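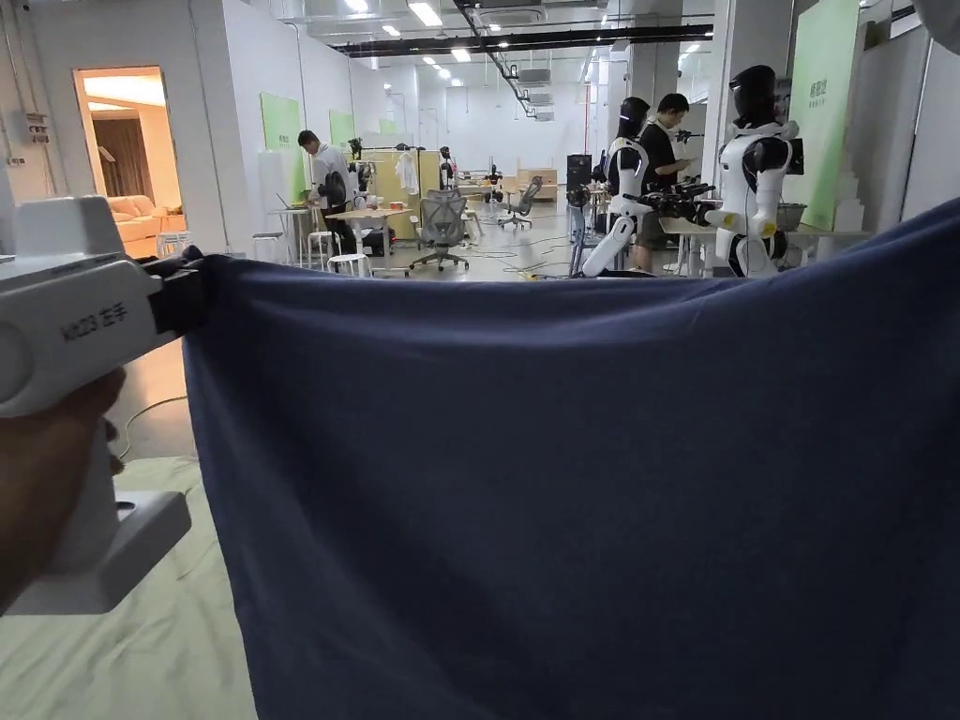
Indigo vat, second go. January

4 min read

Morning, before the heating came on. Vat at the Fatbridge unit had sat under its lid over the break. Smell fine, bit sweet, a bit farmyard. Surface had the coppery skin and a mean little flower, nothing like the big bubbly one we got in autumn. Liquid under the skin more green than yellow. Wanted yellow.

Warmed it with the bucket heater on low, lid on, towels round the outside. Did not stir for the first hour. Then one slow stir, down the side and round, no splashing, let it settle. Still green. Added fructose, a heaped spoon, and a level spoon of lime slaked in a jar first. Should have weighed both. Didn't. Note to self: the small scales are in the Vadden box, not on the shelf.

Gone yellow-brown by late morning. Good.

Test strips

Scoured cotton, the Kimer calico, cut from the end of the roll. Soaked overnight in plain water, squeezed out before going in. Strip weight 4 g each.

Strip A, one dip, five minutes. Pale, patchy at the top where I held it. Came out green and turned inside a minute or so.

Strip B, three dips, five minutes each, fifteen airing between. Mid blue, even. Nicest of the lot.

Strip C, six dips, same timings. Dark but dull, and it rubs off on a wet thumb. Rubs off on a dry thumb as well if you mean it.

Strip D, six dips but with the airing doubled and a rinse in between. Dark, less rub. Not none.

So the airing matters more than I'd been giving it credit for. Chaudhry's notes say the same thing, in the bit about patience that we all skipped. Their version airs for half an hour and never goes past two dips before a rinse. Slow, but their swatches don't mark your hands.

Bigger piece

Put in 200 g of the calico after lunch, wetted out, on the stainless hoop. Mistake was folding it too tight on the hoop. Two ridges where the liquor didn't get in, will show as pale lines whatever I do to it now. Could overdye and call it shibori. Won't.

Four dips. Vat went cloudy after the third and green again after the fourth, so it was tired and I carried on anyway. Stopped there. Lid back on.

Rinsed in the big sink until the water ran clear-ish. Vinegar bath, small glug in a full bucket, ten minutes. Rinsed again. Hanging on the back line, out of the sun, not to be moved until bone dry. If you need the line use the other one.

Crocking

Want a proper rub test before anyone promises anything to the cushion people. White cloth round the finger, ten strokes dry, ten strokes wet, keep the rubbing cloths and staple them in here next to the strip. Did this for A to D but in a hurry and the label fell off one of them, I think it's C. Redo.

Things I suspect, in no order:

- not enough scour. Water was still yellow at the end of the last boil and I let it go
- too much pigment sitting loose in the vat, got stirred up and stuck to the surface
- dips too close together
- lime a bit high. Paper strips are out of date so who knows

Scour first. Cheapest thing to change. Soda ash plus a proper two hour simmer, and change the water if it looks like tea.

Stock

Indigo: enough for one more vat at this strength, not two
Soda ash: half a tub
Lime: plenty, clumpy, sieve it
Calico: order 123 is on its way, same weight as before supposedly
pH strips: none worth having
Gloves: larges only, as ever

To do

Feed the vat tomorow, small spoon of fructose, no lime
Leave it a full day after that before dipping anything
Cut eight new strips, number them in thread and not biro
Ring Vadden about the madder, invoice 886, they sent ground and we wanted chopped
Wipe down the sink surround, it's blue again

Heater off at half five. Vat warm, lid on, towels on.

Recent entries

Indigo vat, first go
Weld on wool, hard water and soft
Why the iron pot stays in the yard
Scouring calico: times and temperatures
Walnut husks, year-old batch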